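Home | Issues | Sections | For authors | Contact

Reading time: 4 min

3. Storage conditions and fruit handling in the surveyed households

3.1 Sample

The Poduditz household survey enrolled 787 dwellings, of which 26 were later removed for incomplete temperature logs. Participants kept a written record of every apple brought into the home from September until the supply bought or picked in that month was used up. Records were coded by two readers working separately. Disagreements were settled by a third reader, who had no access to the temperature data.

Fruit was grouped by where it spent most of its time before being eaten or thrown out: refrigerator, kitchen surface, unheated room, or cellar. Moves between places were logged with the time of day. A fruit moved more than twice was assigned to a separate "mixed" class and is left out of the models in Section 4.

3.2 Containers

Earlier work on home storage treated the container as a minor factor. We recorded it because airflow affects both water loss and the spread of soft rot between touching fruit. Containers were classed as closed (lidded boxes, tied bags), solid-walled (bowls, trays) or open-walled (baskets and crates with gaps in the sides). Colour and size were noted but not used. Open-walled plastic baskets of the type in Figure 1 fall in the third class, whatever the size of the openings.

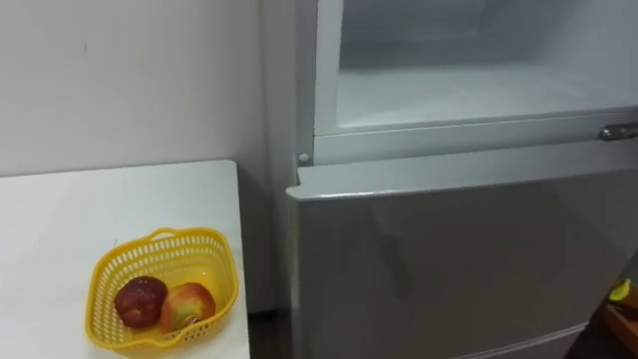
Figure 1. Open-walled container (yellow plastic, lattice sides) holding apples on a kitchen surface.

Surface temperature was logged at the container, not at the centre of the room. This matters in small kitchens, where a table may stand close to an appliance that gives off heat at the back or sides. Loggers were placed level with the fruit and out of direct sun. Where a household moved its container, the logger went with it — a rule that was followed unevenly in the first two weeks.

3.3 Firmness and weight

A subsample of 200 apples was weighed at intake and again at each visit. Firmness was judged by hand on a five-point scale, after a training session using fruit of known age. We chose the hand scale over a probe so that the fruit could still be eaten. The cost is lower precision, mainly at the firm end of the scale, where readers tended to favour the middle score.

Loss of weight is reported as a share of intake weight. Fruit with broken skin at intake was kept in the survey but flagged. Cultivar was recorded as given by the household and was not checked, so it enters the models only as a grouping term.

Comments (3)

Simão Leitão
Was humidity logged along with temperature? In our cellars it explained more of the weight loss than the container did.

Tornavel
Section 3.1 says mixed fruit is left out of the models. Is it still counted in the waste totals?

Sławomir Pawłowska
Please define "kitchen surface". We had trouble with windowsills and coded them separately in the end.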